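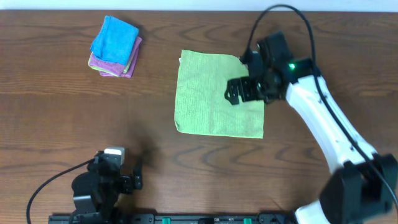

Search the help pages Go

Cloths: Questions We Keep Getting

How do I fold a Drelier cloth?
Lay it flat on a table, smooth it with your palm, bring the bottom edge up to the top, then fold it in half again sideways. A bed will also work, if you enjoy starting over.

Mine never come out square.
Neither do ours. A Drelier is sewn a little taller than it is wide, and washing gives it opinions. Match two corners and let the other two sort themselves out.

Which way does the tag go?
Inside the fold. If you leave it sticking out, the cloth will dry your dishes exactly as well.

One corner keeps curling. Is it defective?
It's a corner. Pull it gently while the cloth is damp and put something heavy on top. A cookbook you don't cook from is ideal.

Can I wash blue, purple and green together?
After the first wash, yes. For the first wash, keep the purple by itself, unless you'd like a second purple.

How hot can the iron be?
We'd ask why you are ironing a cleaning cloth, but low heat, no steam.

How high can I stack them?
Nine is the most we'd trust on an open shelf. Past that the pile leans, and the one you want is always at the bottom.

Do you sell the colors separately?
No. Dreliers come in packs of 4, mixed. Cafes and salons can order the Ghumman carton, which holds 100, also mixed. We've had the emails.

What's the difference between a Drelier and a Sikorier?
The Sikorier is thicker and takes longer to dry. People who own both use the Drelier and save the Sikorier for guests, who don't notice.

Can I return an opened pack?
Within the month, if they're unwashed. Please fold them first. Gramemeo answers returns mail on Wednesday.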